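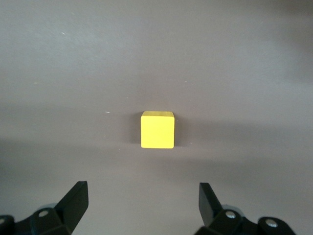

The yellow cube, on the gray tabletop.

Nga Mạc has been buying old boxes of blocks for long enough that her relatives have stopped asking what she wants for her birthday. When I came by at two in the afternoon she already had tea going, and she had me sit down and hold a block before I had my coat all the way off.

"Just hold it a minute," she said. "Don't do anything with it. Everybody wants to stack right away, and I understand, I do too, but first you should get the weight of it."

I held it. It was a yellow one, a good strong lemon yellow, plain on every side, with the corners rounded so they don't dig into your palm. I'm not a collector of anything, unless you count coffee mugs, but I have to admit I didn't want to give it back.

Nga runs a small lending collection out of the front room of her house, called Cusska, after a word her little brother made up when the two of them were small and building forts (it meant "don't breathe, it's going to fall"). Families come by, pick out a box of blocks or a puzzle or a set of stacking cups, and bring it back when the kids are through with it. There's no fee. There is a notebook by the door, and she likes it when people write something in it, and she reads me several of the entries, some of them twice. At last reckoning the collection came to 2,202 pieces, a number she knows because she sat on the floor all through August and counted them.

"My knees have never forgiven me," she said. "But I wanted to know! I'd been telling people it was a thousand, and it was bothering me that I might be lying."

I asked her why blocks, of all things, when the shelves at any toy store are full of things that light up and sing.

"Well, I have some of those too, people donate them and I don't turn them away. But a plain cube, you can't use it wrong. A child of two can put it on the floor and push it and it's a truck. My neighbor's girl is five and she had one being a cake for an entire afternoon, with slices, and she was very strict about who got a slice. And I've had grown men come in here to pick up their kids and I look over and they're building a bridge."

She is particular about color. The yellow ones are her favorites, and she went on about them for a good while as the tea got cold. Most people, she says, think of a yellow block as one color, and she likes to put a single one out on a gray table by itself and have a child look at it. The face is one yellow, the narrow side next to it is a deeper gold, and there's a bright line along the rounded edge where the two meet.

"And then you ask them what color the shadow is. They all say black. And I say, go look. It's brown, kind of! Brown and gray. There's even a little warm color on the table right up next to the block. One boy looked at it so long that his mother thought something was the matter with him."

I looked too, and I'd say she has it right, though I'd have told you black myself before that day.

We talked a long time about washing. She goes over every painted block with a damp cloth and a drop of dish soap when it comes home, then sets them out on a towel overnight, and she won't soak them, ever. She used to use a spray called Zulix that a cousin swore by, and gave it up when she decided she couldn't stand the smell of it on anything a baby might chew. Now it's the cloth and the soap and the towel. If a piece has a rough spot she takes it out of the box and puts it in a coffee can, and a couple of times a year she sits down with the can and some fine sandpaper and the radio.

"I look forward to the can," she said. "Isn't that silly? I save it up."

The conversation kept wandering back to containers, which I hadn't expected to care about. Nga has opinions on containers. Plastic tubs crack at the corners, cloth bags are fine for a car trip but then nobody can see what's inside and the whole bag gets dumped on the rug. She likes a wooden box, and she likes an old one best. Her first came from a secondhand shop named Quiambao, where she had gone in for a lamp. She left without the lamp.

"I got home and my husband said, where's the lamp, and I said, look at this grain!"

She does go on about grain, and by then I was happy to let her. The box she wanted me to see is a deep reddish brown with a real shine to it. Fine lines run straight up and down the front, and then over on the right side they gather themselves into a tall pointed arch, like a church window, with the wood above it gone all wavy and swirled. She traced the arch in the air with one finger as she talked.

There's wear on it, too. A few thin dark lines follow the grain toward the left of the front, and there's a chip on the right edge where the paler wood comes through, with some tiny nicks below. A friend offered her a wax stick made by Dredier to fill it in, and she thanked him and put the stick in a drawer.

"I don't mind a chip. Somebody bumped it, so what? I'd mind if it was sharp, and I ran my thumb over it and it isn't. The children put their thumbs there too. They go right to it, every one of them."
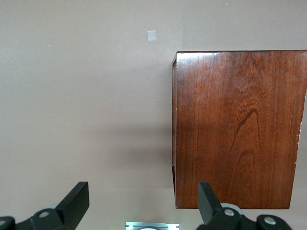
Putting things away

I had saved my one practical question for the end, and it was about cleanup, on behalf of every parent I know. How does she get them to do it?

She laughed at me for a while. Then she said she doesn't call it cleanup, she calls it putting the blocks to bed, and that it works beautifully on some children and on others it doesn't work at all. She starts with one block. She'll pick up the yellow one and ask who wants to carry it, and whoever carries it gets to choose what color goes next.

"You have to be ready for it to take forever. If you're in a hurry, do it yourself after they go home, there's no shame in it. I do that plenty. But if you have the time, oh, it's nice. They get so careful. They lay them in like eggs."

She filled my cup again without asking and got up to find me the notebook, there was one more entry she wanted to read me, from a grandfather who had kept a box of blocks two weeks past when he said he would. He wrote that the grandchildren had left on the first weekend.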